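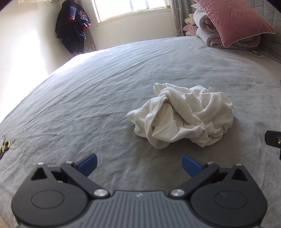

Grupo de Composición Corporal y Hábitos – Laboratorio Sumanlow

Cuaderno de trabajo, septiembre de 2024
Entrada: repaso de las medidas de cintura y peso, cohorte Biltlow

Empiezo por lo pendiente de la última entrada. La báscula de la sala pequeña volvió de calibración y la comparé con la de la sala grande usando las pesas patrón de 50 kg. La grande marca lo mismo en las cuatro repeticiones. La pequeña se va 0,2 kg por arriba cuando la plataforma no está bien asentada en el suelo. Le he ajustado las patas y la desviación desaparece. Queda apuntado en la hoja de la puerta: comprobar la burbuja antes de la primera persona de la mañana.

Registros. En la tabla hay 142 participantes con las dos visitas completas (basal y seguimiento). He revisado los pesos uno por uno contra las hojas de papel. Errores de transcripción: tres decimales mal puestos y un cambio de columna entre cintura y cadera. Corregidos en la copia de trabajo, con la celda en amarillo. El archivo original no se toca.

Cintura. El problema sigue siendo el punto anatómico. En la visita basal se midió a la altura del ombligo y en el seguimiento en el punto medio entre la última costilla y la cresta ilíaca. Las dos medidas no son intercambiables, y en personas con más abdomen la diferencia puede pasar de 3 cm. Wiremu Brunton propone medir en los dos sitios a quien venga a la tercera visita y sacar de ahí una corrección. Me parece razonable, aunque no arregla lo de atrás: la corrección saldría de gente que ha cambiado de peso desde entonces. De momento la cintura basal no entra en el análisis principal. Se deja para el anexo, con la advertencia escrita en la primera línea y no en una nota al pie.

Prueba de repetibilidad. Medimos a tres personas del laboratorio, cinco veces cada una, alternando entre Wiremu y yo sin ver los números del otro. Con cinta de tensión constante la dispersión fue de 0,4 cm. Con la cinta normal, 1,1 cm. La cinta normal se retira de las salas. Hay dos en el cajón de la mesa de Sirnley que también conviene quitar.

Detalle de técnica para quien mida la semana próxima: al final de una espiración normal, brazos sueltos, pies juntos. No pedir a la persona que «suelte la barriga», porque muchas empujan hacia fuera. Leer la cinta a la altura de los ojos, agachándose. Si dos lecturas seguidas difieren más de 1 cm, se hace una tercera y se anotan todas.

Peso recordado. El cuestionario Moon pregunta por el peso a los 20 años. Tenemos el peso recordado de casi todos, pero un peso de archivo (revisión médica, ficha deportiva) solo en un grupo pequeño. En ese grupo, quien pesa más ahora tiende a recordar un peso de juventud algo menor que el real. La diferencia no es grande y con tan pocos casos no quiero darle un número todavía. También hay bastantes respuestas redondeadas a cero o a cinco. Pido al equipo de Sirnley que mire si puede recuperar más fichas antiguas. Con 100 bastaría para ver si el sesgo es estable.

Presión arterial. Sin novedades en los aparatos. El manguito grande se queda corto en algunos participantes y hay que pedir uno de talla superior. Hasta que llegue, no se mide con el que no ajusta y se deja la casilla en blanco con el código de motivo. En dos hojas alguien escribió «aprox.» al lado de la cifra; esas dos van fuera.

Ayuno. Siguen llegando personas que han tomado café con leche. La carta dice «en ayunas» y no explica más. He redactado otra versión: solo agua desde las diez de la noche, medicación habitual salvo indicación de su médico, y traer algo de comer para después de la extracción. La paso a Wiremu para que la lea antes de imprimir.

Tiempo por visita. La visita completa nos lleva unos 50 minutos, contando el cuestionario. La espera más larga está entre la extracción y la presión arterial. Probaremos a pasar el cuestionario justo ahí, que además deja a la persona sentada un rato antes del manguito.

Pendiente:
Pedir manguito grande y dos cintas de tensión constante.
Enviar a Biltlow la lista de correcciones de la tabla, con fecha e iniciales.
Escribir el protocolo de doble punto de cintura para la tercera visita, que empieza en octubre.
Volver a pasar el modelo de cambio de peso sin la cintura basal y guardar la salida en la carpeta de Sumanlow, no en el escritorio.
Preguntar a Sirnley por las fichas antiguas.

Nota suelta: la impresora de etiquetas recorta el último dígito del código si el rollo está casi acabado. Cambiar el rollo antes de que salga la franja roja y repasar a mano las etiquetas de hoy.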